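Flundalura Community Garden
Shed and plot safety checklist, with comments

Inspected by: Leire Barroso
Comments added by: Radoslava Kollár
Date of inspection: 09/06/2019

1. Paths and gates
Main path clear of hoses and pots: Yes
Slabs level: No. Two rock near the Collado bed. Lift and re-bed.
Gate latch closes by itself: Yes

2. Brooms and hand tools
Handles free of splits: Yes
Tools hung up after use: Partly. Rakes were left on the grass by plot 3, teeth up.
Comment: I've spoken to the plot holder. Please hang rakes with the teeth to the wall. 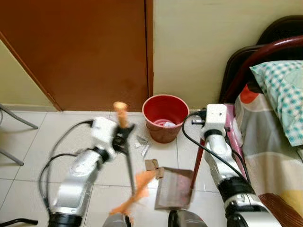

3. Water and containers
Butt lids fitted and locked: No. The lid on the 200 litre butt is missing its clip.
Standpipe drip-free: Yes
Buckets emptied and turned over: Partly
Comment: New clip ordered from Stesau, part 711. Until it comes, keep the paving slab on the lid. Small children use this corner.
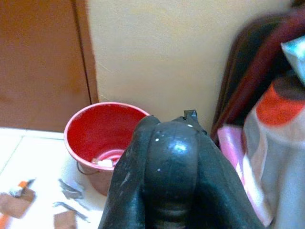 Red plastic bucket, on the floor.

4. Feeds and sprays
Locked cupboard in use: Yes
All bottles labelled: No. One unlabelled bottle on the top shelf, half full.
Slug pellets out of reach: Yes
Comment: Bottle taken away for disposal. Don't pour anything down the drain by the gate, as it runs to the Loselness ditch.
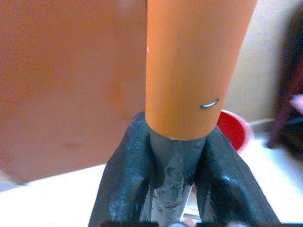
The same goes for home-made feeds. Nettle and comfrey mixes need a label with the date they were made, and the lid should be left slightly loose so gas can get out.

5. Greenhouse
Cracked panes: One, north side, taped. Replace before December.
Staging firm: Yes, but keep the load under 300 kg.
Heater unplugged for summer: Yes

6. First aid
Box stocked: No plasters left, eyewash out of date.
Comment: Both replaced. Write in the book when you use something. 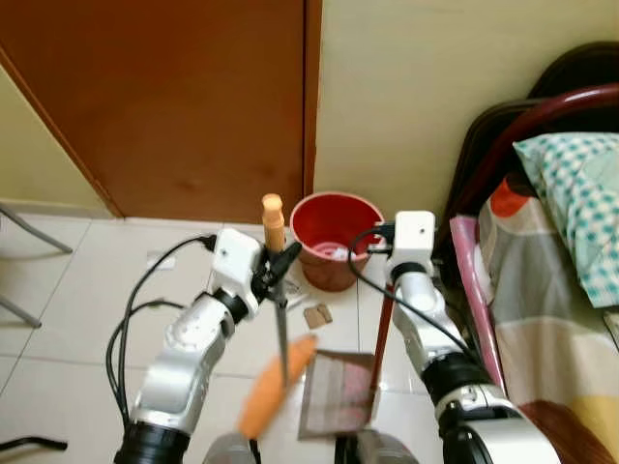
Long tool with a wooden handle, by the door.

Still to do: slabs, butt clip, greenhouse pane. Radoslava has the cupboard key.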